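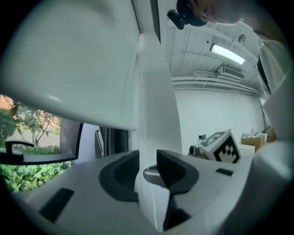
Tips for building a hand-held gripper in a shared workshop

By Nidia Ccori

Catard Workshop Notes > Small machines > Tips

I have collected these tips during the building of my second gripper. The first one I made at my kitchen table and I do not recommend it to anybody, neither the gripper nor the table. The second one was made at the shared workshop in Storton, where I have a shelf and a key. If you are making the kind that you hold in the hand, with two fingers closed by a trigger, most of this will be useful to you. If you are making the kind that sits on an arm, read only the parts about fingers and screws.

Before you print anything

Decide which hand will hold it, and for how long. A handle that feels good for a minute can feel terrible after twenty. I cut three handles from packing foam with a bread knife, wrapped each one with tape and carried it while doing ordinary things: opening a cabinet, picking up a cup, putting a spoon in a drawer. The winner was thicker than I expected and more tilted to the front.

Weigh the parts together before you design the housing. Put everything in a bowl on the kitchen scale, also the screws and the cable. Mine came to 469 grams, without the handle. This was already too much for my wrist, so I moved the battery to a belt pouch and the cable goes up the sleeve.

Draw the trigger in its two positions, fully open and fully closed. In my first drawing the trigger touched the knuckle of the second finger before the gripper was closed.

Printing the body

Light gray filament shows pencil marks well, and you will make many pencil marks. White shows every dirty finger. Black hides the layer lines but also hides the cracks, so I keep it for fingers only.

Print the housing in two halves that meet along the middle of the handle. Put the screws from one side, all of them, with the nuts captured on the other side. When you open it for the tenth time you will be glad that it can lie flat on the bench with the nuts not falling.

Do not make the slots for the cables exactly the size of the cables. Make them the size of the connector. I know a person will say that the connector can be soldered after, and yes, it can, once.

Round all the corners where the palm goes. A file is enough, then fine sandpaper with a little water. Do this outside or above a tray, and wipe the part with a damp cloth before bringing it to the electronics side of the bench.

The fingers

Soft printed fingers need to be curved a little inward at rest. If they are straight, the tips open first when you squeeze something round, and it jumps away. Cut one pair from cardboard and try it on an egg cup before spending the filament.

Print the fingers as a pair from the same roll on the same day. I once replaced only the left one and it was visibly softer than its brother, so everything turned a little to the left when I gripped it.

For more grip you can use:

the rubber from a jar opener, cut in strips
bicycle inner tube, washed with dish soap and dried well
self-adhesive drawer liner, for light things only

Glue the strip at the back side of the finger and fold it over the tip. If the glue edge is on the inside, the first towel you pick up will peel it off. Contact glue from any hardware store is good. Put it on both surfaces, wait until it does not feel sticky, then press. Leave it under a clamp during the night.

Clean the finger pads with dish soap, never with acetone. Rubbing alcohol is fine for the rubber but I would keep it away from the soft print.

Shafts and squeaks

A metal shaft in a printed hole will squeak. Drill the hole by hand with the correct bit after printing, even when the drawing says that the size is right. Turn slowly. Then a very small drop of sewing machine oil, and wipe the rest. Do not use cooking oil. It becomes like varnish after some weeks and you will have to take everything apart, with a smell.

If there is still a squeak, look at the trigger spring before you blame the shaft. I spent a whole evening on my shaft and it was the spring rubbing on the wall of the housing. A piece of drinking straw around it has solved it.

Put a pencil line across each screw head and the plastic beside it. When the line is broken, the screw has moved. I learned this from the bicycle people at the next bench and I now do it also on my kitchen cabinet hinges.

Marker cubes

For calibrating I use a cube with black-and-white patterns on its faces. You can buy them, but a homemade one works if you are patient.

Print the patterns on matte paper. Glossy paper reflects the ceiling light, and from some angles the camera finds only a white square. Measure the printed pattern with a ruler before you cut. My printer at home makes it smaller by itself unless I choose "actual size" in the print window, and I choose it every time, and it forgets every time. The side of my cube is 80 mm, and that is the number to write in the software, measured by you and not taken from the file.

Leave a white border around the black. It is tempting to trim up to the pattern for a cleaner look. The detection will be worse.

Use a glue stick, not liquid glue. Liquid glue makes waves in the paper. Smooth it from the center with the edge of an old loyalty card.

Write the number of each face in pencil in the corner of the white border, small. After you have rotated the cube for half an hour you do not remember which face was on top.

When you store it, put it in a bag of cloth. The corners become soft if it travels in the toolbox with the pliers.

Trying it on cabinets and doors

Doors are more difficult than cups. Start with a flap or a door that moves easily and has a handle you can get both fingers around. Flat knobs come later.

Keep the tool below the door when it opens over you, and watch your own head too. A flap with a tired gas spring comes down without warning. Test it first by hand. It should stay where you leave it at half height, and if not, prop it up with a wooden stick cut to the length.

Put a strip of painter's tape on the edge of any door that does not belong to you. Remove it the same day. After a week in the sun from the window it leaves glue, and then you need warm water with vinegar and some time.

Check the cable at the highest position of your arm and at the lowest. Mine was fine for the table and 2 cm too short for the top shelf.

Fluorescent lights can make stripes in the video from a cheap camera. Change the anti-flicker setting to the frequency of your country. If there is no such setting, move a desk lamp close and make the exposure longer or shorter in small steps until the stripes disappear.

Sharing the bench

Label your box with your name and with the month. At Storton the boxes without a month are emptied in October. My neighbor Rivas lost a very good set of springs like this, and he asked me to include the tip.

Keep the small things in a cardboard box with low sides. I had beautiful plastic drawers before, and never once did I put back a screw in the correct drawer. In a low box I can see everything from the chair.

Hang the charger somewhere that is not the bench. Batteries are charged only when a person is in the room, this is a rule of the house and I follow it at home too.

Take away your plastic dust before you leave. A paintbrush and a dustpan are better than compressed air, which only sends the dust to the bench of another person.

Questions that I receive

Can I use a servo in place of the trigger? Yes, but build it with the trigger first. You will learn how much force the fingers need by feeling it in your own hand.

Which kit did you use? None for the body. The trigger spring and the shaft are from a Cututeck spare parts bag that I had from another project. Any steel shaft of the same diameter will do the work, only check that it is straight by rolling it on a piece of glass.

How long do the finger pads last? Mine, 2 months with daily use. The left one goes first. I am still trying the bicycle tube in double layer, and I will write here when I have a result.

Do you share the files? They are on the workshop computer at Storton, in the folder with my name. The handle is for a small hand, so scale it up before you print if yours is bigger, but do not scale the nut holes.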